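Grostness Basket and Table Set

README, last touched November 26, 2023

Hi! So you downloaded the Grostness folder, or somebody passed it to you on a drive, and now you want to know what's in it. Short version: 174 pictures of ordinary household things on a plain tabletop, sorted into folders and labeled by me, mostly in the evenings with the radio on. I started it when I was trying to work out how people put small stuff away (keys, socks, chargers, the good scissors) and I kept going well past the point where I needed to.

What's in the folders

garer/ has the clutter. Small things out on a table before anybody sorts them. This is the biggest folder and the messiest one, and I'm still renaming files in it.

araya/ is baskets, trays and boxes, the things you put other things into. My favorite of the bunch, I love a good basket.

graditz/ is the leftovers: lids, liners, a few things I couldn't place. There are 19 pictures in there and I keep meaning to go through them again.

labels.csv sits at the top level, one row per picture. Columns are file, folder, main item, material, contents and notes. The notes column is where I ramble, so skip it if you're in a hurry.

How I label

I write down what I can see and leave it at that. If a basket runs out of the picture, the label still says basket, and I put "partial" in the notes. For material I use "woven" for anything made of strands, since I can't always tell rattan from the plastic kind in a photo (I've been fooled by my own bathroom basket, twice). Contents is "empty", "some", "full" or "unsure". Please don't read "empty" as gospel! If only part of the inside shows, it means I saw nothing in the part that shows.

A typical row from araya/ would read: basket, woven, empty, partial, tan, rectangular, pale table.

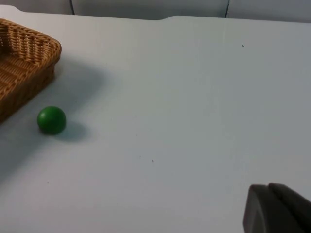
Known problems

The lighting drifts. Some tables look gray in one picture and nearly white in the next, so I wouldn't lean on color for anything serious.

Woven things are overrepresented. I like them, what can I say.

Version 2 of the labels changed "wicker" to "woven" everywhere. If you have scripts looking for the old word, they'll come back with nothing.

Using it

Use it for whatever you like, and keep this file with the folders if you pass them on. If you only want a taste, the first 50 rows of labels.csv are the ones I've double-checked. I'm hoping to get through the rest of araya/ in December, and graditz/ after that if I still have the patience.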